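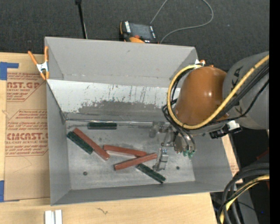
Cusi Toy Library – questions we get asked a lot

Last tidied up 14th October by Areeba. If your question isn't here, ask at the desk or email us.

Do I have to live nearby to join?
No. Anyone can join. Bring something with your name and address on it, phone bill is fine.

What does it cost?
£2 a visit for the family, however many kids. No yearly fee any more, we dropped that in August. If money's tight have a quiet word with Fouad Harb or me and we'll sort it.

How many things can I borrow?
Four per family, plus one big item (ride-ons, play kitchen, the tunnel). Jigsaws count as one. Puppets count as one per bag, not per puppet – we do get asked.

How long for?
Three weeks. You can renew once by text unless somebody's waiting for it.

What if I'm late?
No fines. We'll text you. Then we'll text you again. After six weeks we stop lending until it comes home.

A piece is missing. What now?
Write it on the luggage tag before you hand it in. Please don't just say nothing and zip up the bag! Bits usually turn up under a sofa, drop them in whenever. We only charge if the whole thing is unusable, and then its half what we paid.

Do you clean everything?
Plastic gets wiped down every time it comes back. Fabric goes in the wash. Wooden toys get a damp cloth, never soak them please, we lost a nice farm set that way.

What ages do you cover?
Babies up to about eight. Some board games go older. Tags have a coloured dot: yellow for under threes, blue for three to five, white for over fives. Small parts are only ever in white.

Can I reserve somthing?
Yes, the catalogue number is on the tag. Text it to us. Most asked for at the moment is 165, the marble run, so expect a wait. 612 is the garage and it's back on the shelf.

Do you take donations?
Sometimes. Yes to: building sets, wooden railway, puzzles with all the pieces. No to: soft toys, anything battery with the cover missing, cot toys with strings. Ask first, don't leave bags outside the door – they get rained on.

Can childminders and playgroups join?
Yes. Group card, ten items, six weeks. Ask for the long form.

Can I stay and play?
For the first hour, yes. You stay with your child the whole time. Tea and squash on the side, put what you like in the tin.

Is there parking?
Two spaces at the back, usualy taken. Buggies can come right in, there's a ramp on the left.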